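Tomness Spray Mop, Long-Term Review

By Faith Ogola
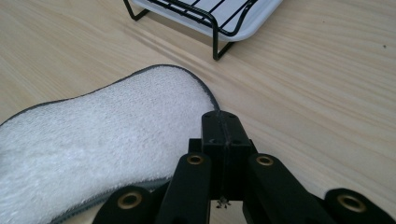
White microfiber pad with gray trim.

I bought the Tomness spray mop in February to replace a string mop and bucket. It has been used on sealed oak in two rooms, glazed tile in the kitchen and sheet vinyl in the laundry room. This review covers the current version with the screw-cap tank. The older version had a push-fit cap and a different nozzle, so most of the complaints posted about leaks don't apply to it.

Assembly

The handle comes in three sections that join with spring buttons. No tools are needed. The middle section carries the trigger rod, and it has to be rotated until the rod clicks into the lower linkage before the button will seat. The instruction sheet doesn't mention this. If the trigger feels slack after assembly, take the lower joint apart and turn the middle section a half turn.

Once together, the handle has a small amount of play at the top joint. It has not gotten worse with use. A strip of electrical tape inside the joint removes it.

Tank and spray

The tank holds 638 ml to the fill line. That covers my kitchen and hallway with some left over. It locks into its cradle with a quarter turn and can be removed with one hand. The neck is wide enough to fill from a kitchen faucet without a funnel.

The trigger is mechanical, with no battery or pump motor. Each pull puts down a fan of liquid ahead of the mop head, wider than it is deep. The left side of the fan on my unit is heavier than the right. I cleaned the nozzle with a pin and soaked it in vinegar overnight, and the pattern stayed the same. On tile this makes no difference. On oak I pull the trigger once, then go over the heavy side first.

The maker sells its own floor concentrate. I used it until the bottle ran out, then switched to Noltar neutral cleaner at the dilution on the label. Noltar left less film on the tile. Neither one foamed in the tank. Don't use anything with wax or oil in it, as the nozzle opening is very small and will clog.

Mop head

The head is a flat plastic plate on a two-axis joint. The joint is stiff enough that the head stays level when lifted, which helps on stairs, but it takes some wrist to turn it sideways for a narrow gap. It will go under a cabinet overhang with the handle nearly flat on the floor. At that angle the trigger is hard to reach, so spray before you go in.

There is no scraper on the plate. The Kirui mop I tested last year had one on the rear edge, and I missed it on dried sauce.

Pads

Two pads are included. I have washed each of them 19 times, warm, without fabric softener, and hung them to dry. The pile has flattened along the front edge and is unchanged elsewhere. The stitching has held. Absorption is still good enough to leave oak dry within a few minutes at one pull of the trigger per pass.

Third-party pads are a mixed bag. A six-pack from Terkitz fit the plate but shifted sideways under pressure — the fastening strips on the backing are narrower than the originals. They work for dusting.

Storage

The mop stands upright on its own only when the joint is locked, and the lock is easily knocked loose. Use the hanging loop. Empty the tank first, or it will drip slowly from the nozzle. I found a small puddle under mine after leaving it full overnight.

Verdict

It is a good mop for sealed floors that get light, regular cleaning. It is slow on grout lines and won't lift anything that has dried hard. The uneven spray is the main fault, and I would check for it while the unit can still be returned. Replacement nozzles are not sold separately. Replacement tanks are, and they come with a new cap and seal.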